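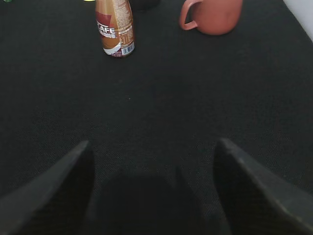 Storno tabletop arm, trial unit: Wednesday walk-through
Filled in by Li-hua Lui, Drevstead back office

Jianguo asked me to go through the vendor's checklist before we decide on the service plan, so I did, with my own comments, because a column of check marks never told me much.

1. Base clamps tight
OK. I leaned on it pretty hard and got no wobble.

2. Emergency stop reachable from the chair
OK, but only if you're right-handed! Yuk-lan had to reach across herself to hit it. I'd like the button on a longer cord.

3. Stop button holds until twisted
OK. Tried it 3 times, twice with the arm moving.

4. Gripper fingers: cracks, loose screws, burrs
OK with a note. The right one has light scuffing on the face. Nothing my fingernail catches on, so I'm leaving it in service.

5. Fingers open fully, no sticking
OK. Nice wide opening, plenty for a mug handle.

6. Mat flat, edges down
OK. It does collect lint (black fuzzy fabric, what did I expect), so please run the roller over it before you start.

7. Test items on the mat
OK. Coffee bottle and terracotta mug are both toward the far edge, with clear mat between them and the gripper. Keep it that way on power-up, please.

8. Speed limit set to trial mode
FAIL. It was on the standard setting when I sat down. I changed it, then restarted, and it went right back. Ticket 939 is in with Clastimex.

9. Cable slack at the wrist
OK, though I'd add a second tie.

10. Manual and contact card at the station
Manual yes, card no. Cheng-en is printing one.

11. Trained person present
Me, so yes.

I like this thing a lot more than the Lam unit we had in December, and it's so much quieter. But I won't sign for the plan until number 8 is fixed and I've seen it survive a restart. Jianguo, call me after 4 if you want to argue.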